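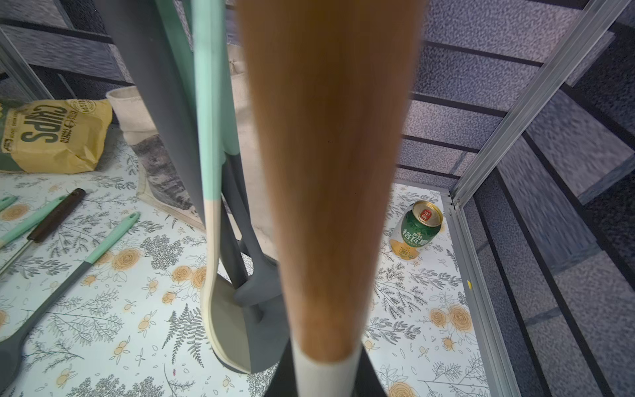 CLERNOW, December

Every winter somebody tells me my kitchen would run better with a matched set of silicone utensils, and every winter I ask what was wrong with the old wooden spoon. Salma Ashour lent me hers for 21 days. The gray heads are fine for eggs, I'll give her that. The mint-green handles are pretty, and pretty doesn't scrape a pot. By the second week I was reaching for the same 4 pieces and digging past the rest to get at them. Do we need a whole crock of paddles? Yanti Rahman says yes and wants equal space next month. She can have it. Meanwhile, if you own one good handle that fits your hand, keep it and skip the sale.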